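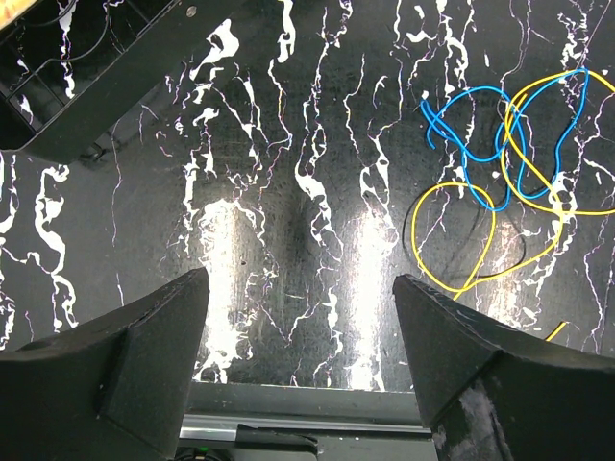
Prestlow has its first home-built robot cell, and its makers want it to tidy loose wire. Whether anyone needs that is another matter.

Ramiro Calvo and Dineo Visser have spent $3,328 and 23 weekends on the two-armed machine at the Cistside shared workshop. The job is simple on paper: pick wires out of a heap and put them in bins.

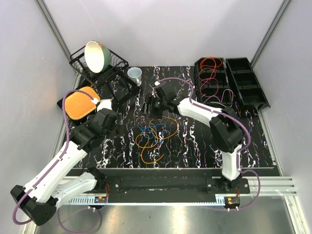 The two arms at the Cistside workshop, one with its gripper over the cables.

Calvo says the arms will be sorting by color in March. He said much the same last fall. Wire bends, snags and slides under other wire, and a person with two hands can clear a pile before the software has picked a target.

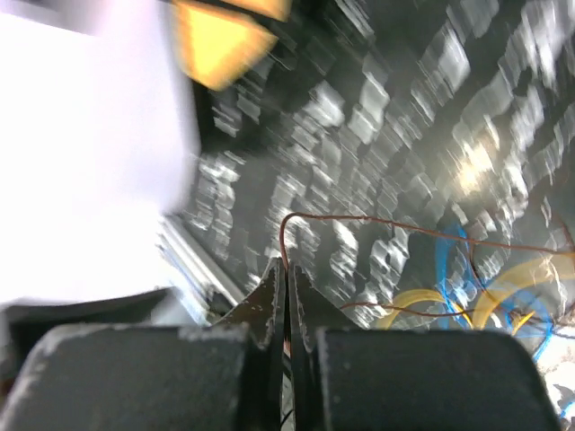

Visser puts the best run so far at five wires in 28 minutes, and no one outside the project has checked that figure. The pair still plan to offer the design to other workshops, but have set no price.
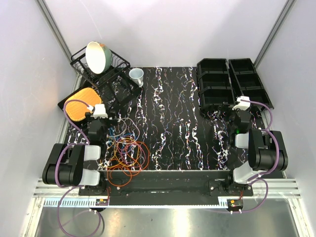
Wires on the tabletop, with the empty bins at right.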